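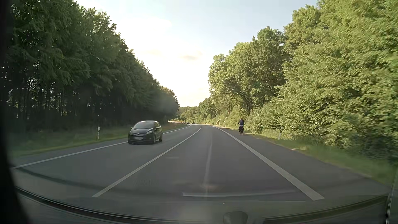 I do the drive out to Trostport most weekends, and for years I arrived with a stiff neck and a bad mood. So now I set up my seat before I start the engine. Takes me two minutes, tops!

Slide the seat until your knee stays a little bent with the pedal all the way down. Then do the backrest – sit right back and rest your wrists on top of the wheel. If your shoulders lift off the seat, you're too far away (I always was). Raise the headrest level with the top of your head, and leave the mirrors for last.

My friend Vibeke stops every 20 miles to stretch, which is a bit much for me. I pull in at Warnelbridge, walk around for 15 minutes and get a coffee – the bakery one, if they're open.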